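事故报告表改版，最短的一栏最难填

普瑞泰克斯（Priltex）的员工从本周起要学着用新的事故报告模板了。旧表共12页，其中三页用来填写报告人的部门、分部门以及“其他所属部门”，真正留给事故经过的地方只有四行。新表压缩到两页，经过一栏扩成半页，部门只问一次。

公司3月4日发布的内部通知说，去年各厂区共收到事故报告1,017份，其中约900份在“改进建议”一栏写的是“加强注意”。另有一份写的是“已加强注意，仍需加强”，据说被评为当季填写较完整的报告之一。
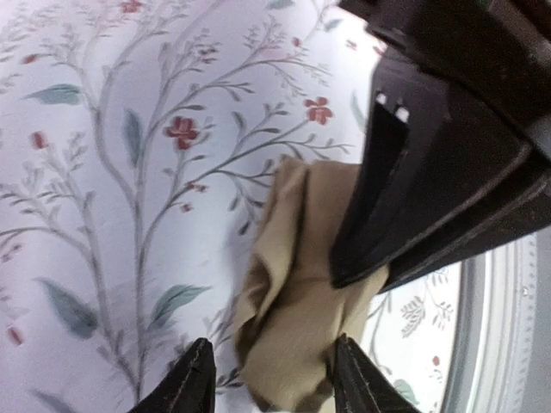
新模板由运营质量主管赫玛·拉朱（Hema Raju）牵头设计，先在特雷梅克（Tremeck）仓库试用了两个月。她要求填表人按时间顺序写，一行一件事，先写看见了什么，再写自己怎么想。为了说明这一点，培训时她拿一块印花布让大家描述。布是浅色底子，印着灰色的细枝、青绿的叶子和砖红色的小花，结果交上来的答案里，有人写“疑似春季款”，有人写“供应商态度敷衍”，还有一位直接填了“加强注意”。拉朱说，这位同事的表她留下来当教材了。

试用期间也有意见。仓库夜班的班长认为，半页经过栏太长，叉车蹭到货架这种事，两句话就讲完，剩下的空白看着像是自己隐瞒了什么。拉朱的答复是空着就行，不必补写天气。此后几份报告里，天气确实少了，改写午饭的多了起来。

新表还取消了“责任人”一栏，改为“当时在场人员”和“后续由谁跟进”。这一改动在管理层讨论得最久。伊扬格（Iyengar）厂区的一位经理担心，没有责任人，会议就没法开始。最后双方各退一步：会议照开，议程第一项改为核对时间顺序。

配套的填报系统由德罗诺（Drorno）提供，经过栏上限2,000字，超出部分系统不会保存，也不会提示。公司已就此提交了一份事故报告，用的是旧表，新表的电子版要到5月才上线。在那之前，纸质新表可向各厂区前台领取，领取时须填写领用单，一式三份。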